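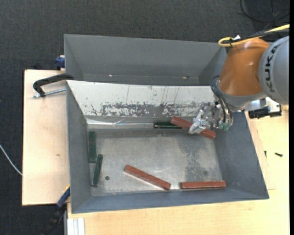
Grey metal bins, one standing behind the other.

One number, one part: renumbering the stores at Daken

Selamawit Birhane took over the spare parts stores at Daken in May, with a list of 1,680 part numbers and a backlog of complaints from the fitters. Daken repairs pumps and small gearboxes for water companies and food factories. Most of the stock is seals, bearings, shafts, couplings and fixings, and most of it has been bought in small lots over many years.

"The stock was mostly fine," she says. "The numbers were the problem. The same bearing could be in the system under the maker's number, under the supplier's number and under one we had made up. Three records, three shelf places, and each with its own reorder level."

Her first task was to find out how many records described the same item. She exported the list and sorted it by dimension instead of by description. That brought out 168 duplicates. A search on the text fields had found far fewer, as the descriptions had been typed by different people with different habits.

"One record says 'seal, shaft, 30 mm'. Another says '30 shaft seal'. A third says 'lip seal' and gives no size at all. You can't match those by reading them. You have to go to the shelf with a gauge."

The old numbers carried meaning. The first two characters gave the type of part, the next two the supplier, and the rest a size or a running number. Birhane regards this as the root of the trouble. When Daken changed its seal supplier, the supplier code in the number was wrong from the first delivery. Some storekeepers kept the old number and others raised a new one. Both choices could be defended under the written procedure, which ran to a single page and did not mention a change of supplier.

The replacement scheme uses a plain five-digit number with no meaning in it. Type, size, material and supplier are held in separate fields, where they can be changed without touching the number. The last digit is a check digit, worked out from the first four. If two digits are swapped at the keyboard, the system rejects the entry in most cases.

Asked whether the fitters objected, Birhane says they did, and that some of the objections were sound. Fitters could read the old numbers. A man standing at a pump knew from the first two characters that he had been handed a seal and not a gasket.

"Ayantu Yimer made that point very firmly. She runs the night shift, and at night there's no storekeeper to ask. So the label now has the number at the top and a short description below it, in letters you can read at arm's length. I had wanted a smaller label. She was right about that one."

Descriptions now follow a fixed order: noun, type, main size, second size, material. The noun comes from a list of 200 permitted words. "Washer" is on the list and "spacer" is on the list, and there is a note under each saying where one stops and the other starts. Adding a word needs the agreement of the stores and the workshop.

The change was made aisle by aisle over several months, with the old number kept in a search field. Anyone typing an old number is taken to the new record. Birhane intends to leave that field in place for as long as there are old job cards in the files, and she does not expect that to be soon.

Stock was merged only after both lots had been measured. In a few cases the supposed duplicates were different parts. The worst was a pair of couplings with the same bore and outside diameter but different keyway widths.

"On paper they were identical, as keyway wasn't a field," she says. "It is now. If we had merged on the printout, somebody would have found out in a pump house."

Reorder levels were dealt with last. Under the old list each duplicate had its own minimum, so the business was holding two or three sets of safety stock for the same item. Combining them cut the holding of common bearings, though Birhane will not give a sum. Slow items are a separate matter. There are shafts in the racks for machines that only one customer still runs, and she has left those levels alone until the customer says what it plans to do.

The software is Brenow, which Daken already had. No new modules were bought. The labels are printed on site on polyester stock, after a trial batch of 400 paper labels came off in the area next to the parts washer. The adhesive had held, she notes, but the paper had not.

She has one piece of advice for a firm starting the same job – settle who may create a new number before doing anything else. At Daken that used to be anybody with a login. It is now two people, Birhane and Cristian Chambi in purchasing, and each request has to carry a drawing or a maker's data sheet.

"It takes longer to get a number than it used to," she says. "People complain about it. The usual wait is half a day, and for a breakdown I'll do it while you stand there."

The gasket cabinets have yet to be done. Many of the gaskets are cut in-house from sheet, and the templates have a numbering system of their own, written on the back in marker pen. Work on those starts after the annual stock check.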